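Door opening in sim: randomising the glass vs randomising the handle
Navigation and mobile manipulation > Methods

vukis_dat
We finished the ablation on the door-opening policy for Vukis, so posting it before the write-up.

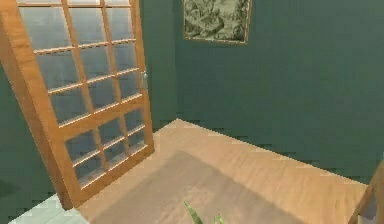
The question was which visual randomisation matters most when you train only on rendered rooms. We had 138 rooms for training and kept 47 back for testing. Same policy, same reward, 5 seeds each. One version changed the handle (shape, metal, height on the stile). The other left the handle alone and changed the panes: tint, reflectivity, how many rows of muntins.

Randomising the panes helped more. Success on the held-out rooms went up by some 15 points over the baseline. Handle randomisation on its own was inside the spread between seeds.

grarnenero
Which doors are in the 47? If most are glazed then you've tested what you trained on.

vukis_dat
Mixed, but yes, more glazed than solid. I'll split the numbers. The solid ones are mostly flat painted doors and the baseline already did well on those.

grarnenero
Then the headline should be "pane randomisation helps on glazed doors". I wouldn't call it the thing that matters most.

imelda_n
I think that's a bit harsh. Glazed doors are where our policies fail too. Depth is clean in the simulator, but the RGB encoder takes the reflected bars for real ones and the estimate of the door angle drifts. Did you log the angle error separately?

vukis_dat
Yes. Angle error drops with pane randomisation and hardly moves with the handle version. That's the part I trust most. Omprakash is redoing the plots on Saturday.

hau.cu
Are you starting with the door closed or part open? We found at Flendbridge that a half-open start hides handle problems, as the robot can just push the leaf.

vukis_dat
Start angle is random, closed to fully open. So some episodes never need the handle – fair point, that would flatten the handle result.

hau.cu
I'd rerun with closed starts only before saying the handle doesn't matter.

grarnenero
Agreed with that. Also keep the render resolution fixed between the two. Ours changed by accident once and cost us most of September.

vukis_dat
Resolution was the same for both. Closed-start runs are queued, I'll post the split by door type with them.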